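Ritcombe Laundry Room and Lounge -- Frequently Asked Questions

Usha Suvarna and Greer Lamont keep this page up to date. If your question is missing, please leave a note in the box by the door and one of us will write an answer.

When is the room open?
From seven in the morning until ten at night, every day. On Monday the room opens late, at noon, and you cannot enter before that.

How do I get in?
The door code is 1151. Please do not give it to people who do not live in Ritcombe or in Flurnside. When we change the code, all residents receive a paper in the mailbox.

The light is too weak for folding in the evening. What can I do?
There is a light strip on the ceiling rail. The switch is behind the door, lower than you would expect, and many new residents do not find it. Please turn it off when you leave.

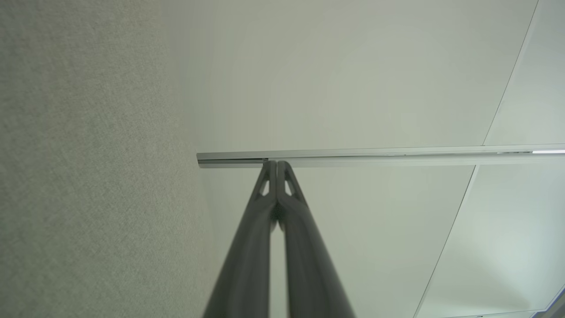
If the light does not come on, wait a moment and try the switch again. After the second try please tell Torquil Sutherland, and do not climb on the furniture to repair it by yourself.

Where do I fold my clothes?
On the light gray surface. It is covered with fabric, so put only clean and fully dry clothes there. Wet laundry leaves marks which stay for almost 20 days, we have tested this without wanting to. Detergent bottles stay on the floor.

How do I fold sports clothes so that the printing does not crack?
Close the fold beside the letters and not across them. With a big team name, for example the red Bulls clothes, lay the piece flat first and pull the side seam straight with your hand. Then you fold along the seam. The white trim likes to curl, so press it down with your palm before you make the next fold. An iron should never touch the letters.

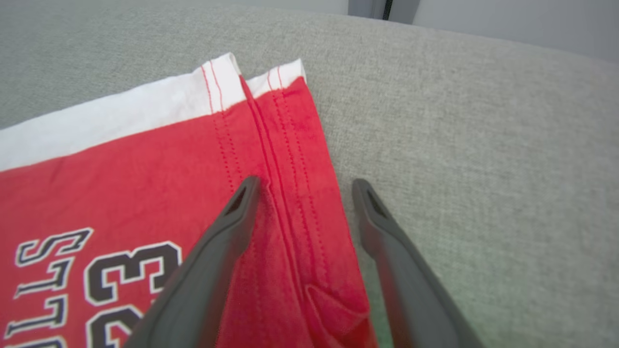 Can I wash red cotton together with white things?
We advise against it for the first 3 washes. After this, use cold water and turn the red pieces inside out. If a garment has red and white in the same piece, take it out of the machine as soon as the program ends, because the color can move when wet fabric lies on itself.

How should I fold shorts?
Put one leg on the other leg, so the two outer seams meet. Make the waistband even, then fold from the bottom up to the waist. Slippery fabric opens again -- in this case roll it. Sheena Menzies rolls everything, also towels, and her basket is always half as full as mine.

May I leave my clothes on the folding surface and come back later?
You may leave them for 2 hours. After that, another resident can move them to the shelf, and please do not be angry with this person. Clothes which stay on the shelf until the end of January go to the Galbraith clothing collection.

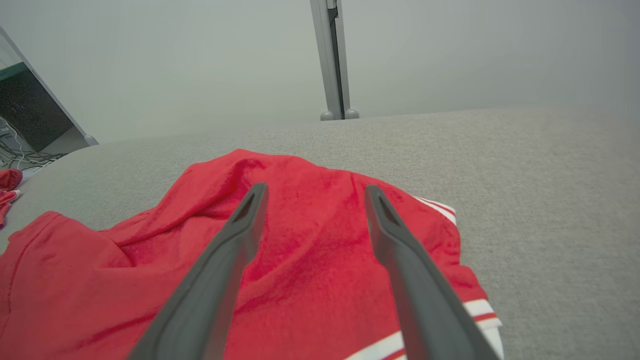

Lost and found

I found a sock or a shirt. Where does it go?
In the blue Hakska bag on the hook. Do not hang it on the heater.

I lost something. Who can I ask?
Look first in the bag, then inside the drum of the machine, where small things stick to the top. If you still miss it, write to Greer Aitken with the color and the size.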